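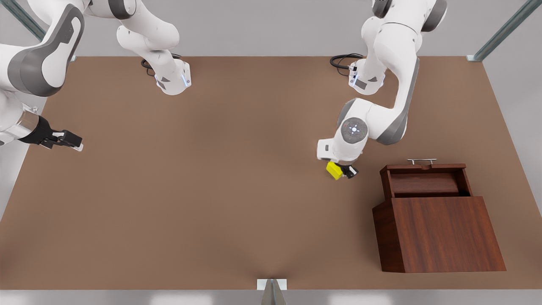

Ticket 329 – L'alerte « homicide de Rernden » affiche encore l'ancien titre

Statut : résolu, sous surveillance
Ouvert le : 2019-03-14
Demandeuse : Eftychia Michailidis, rubrique faits divers, rédaction de Korkum
Pris en charge par : Jaime Bastos, support Curneck
Priorité : haute

Description du problème

Bonjour,

Nous avons publié ce matin un article sur la femme tuée par balle devant son domicile à Rernden. Le premier titre contenait le prénom de la fille de la victime, qui est mineure. La police nous a demandé de le retirer et je l'ai fait tout de suite dans Curneck. Sur le site, le titre est correct. Mais dans l'application mobile, l'alerte montre toujours le prénom, et quand un lecteur partage l'article par messagerie, l'aperçu le montre aussi.

J'ai déjà essayé ceci :
– enregistrer l'article de nouveau, deux fois ;
– vider le cache de mon navigateur ;
– dépublier puis republier. Après cela, l'alerte est restée, et le lien ne fonctionnait plus pendant quelques minutes.

Je vous prie de traiter cette demande avant les autres. La famille nous a téléphoné.

Eftychia Michailidis

09 h 52 – Jaime Bastos

Bonjour Eftychia, j'ai bien reçu. Merci de ne plus dépublier l'article pour le moment, car chaque republication crée une nouvelle entrée dans la file des alertes. Pouvez-vous me dire si le champ « Titre court » a été rempli à la main ?

10 h 05 – Eftychia Michailidis

Oui, par le collègue de nuit. Je ne savais pas que ce champ existait, il est caché sous l'onglet « Diffusion ». Le prénom est dedans.

10 h 11 – Jaime Bastos

Voilà une première cause. Le titre court est limité à 160 caractères et il ne suit pas le titre principal quand quelqu'un l'a modifié. Je l'ai corrigé. L'aperçu de partage devrait changer après la purge, que je viens de lancer.

10 h 30 – Eftychia Michailidis

L'aperçu est correct maintenant. L'alerte dans l'application, non. J'ai regardé sur deux téléphones.

10 h 48 – Jaime Bastos

Les alertes passent par MacRitchie, et notre purge ne va pas jusque là. J'ai trouvé 4 entrées pour cet article dans leur file : l'envoi d'origine et trois doublons. J'ai retiré les quatre et j'ai demandé à leur équipe d'effacer l'historique de l'application.

11 h 25 – Jaime Bastos

MacRitchie confirme l'effacement. Il reste 37 appareils qui n'ont pas répondu à la commande, probablement éteints ou sans réseau. Ils seront mis à jour à la prochaine connexion. Une notification déjà affichée sur un écran verrouillé peut par contre y rester jusqu'à ce que le lecteur la ferme. Je ne peux rien y faire à distance.

11 h 40 – Eftychia Michailidis

C'est vérifié sur les deux téléphones, le prénom a disparu. J'informe la rédactrice en chef pour les 37 appareils. Est-il possible d'afficher le titre court à côté du titre principal ?

11 h 58 – Jaime Bastos

La demande existe déjà chez nous depuis septembre, j'y ajoute votre cas. Je laisse le ticket sous surveillance jusqu'à demain midi.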